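Home Kitchen Basics Recipes Gear Archive About

Search the site... Go

How to Sharpen a Kitchen Knife Without Making It Worse

By Pirmin Schnyder
30th March

Most people own one sharp knife, and it's the one they're scared of. The rest of the drawer is for leaning on.
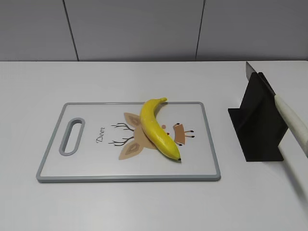 I spent years in the leaning camp. My main knife was a Stondov, bought in a hurry when I moved to Tademham, and by the second August it couldn't get through a ripe tomato without an argument. I assumed it was a bad knife. My neighbor Kheri Mwakyusa borrowed it, sharpened it out of what I can only call pity, and gave it back. I cut myself that same evening putting it away.

So, a stone. Buy one with two sides, a coarse one marked somewhere near 1,000 and a finer one well above that. Mine is a Zuvis and it's fine. You can spend a lot more, and there are forums where people will help you do it.

1. Soak the stone if it's the soaking kind. The leaflet will tell you. Mine wants 15 minutes in a bowl of water and is done when it stops bubbling. A splash-and-go stone just needs a wet surface.

2. Put a damp dish towel on the counter and set the stone on top. The towel stops it from skating off while you're concentrating.

3. Find your angle. For an ordinary Western knife, aim for a bit under 20 degrees on each side. Hold the blade straight up, tip it halfway over to 45, then halfway again, then a touch lower. You will be wrong by a degree or two. Be wrong by the same amount every time and the knife won't mind.

4. Start on the coarse side. Two fingers on the flat of the blade, light pressure, and push the edge away from you along the stone as if you were shaving off a very thin slice. Work from heel to tip in sections. Keep the surface wet, and leave the gray mud where it is. It looks like a mistake but it's doing some of the work.

5. Feel for the burr. Stroke your thumb off the edge (away from it, never along it) on the side you haven't been grinding. You want a faint roughness the whole length. If it's only there in the middle, you've sharpened the middle. Go back.

6. Turn the knife over and do the same on the other side until the burr swaps over.

7. Flip to the fine side and repeat with less pressure. Then less again. The last few strokes should barely be more than the weight of the knife.

8. Wash and dry the blade, then try it on a sheet of printer paper. A good edge goes through with a hiss. A snag tells you which spot needs another visit.

The first go took me some 50 minutes and I was insufferable at dinner. Now it's a podcast's worth of work, every couple of months – more often if anyone in your house cuts on glass, in which case please have a word with them.

Serrated knives need a tapered rod and a different page. I sent my bread knife to Qureshi, the repair shop on the hill, and felt no shame at all.

Older posts Newer posts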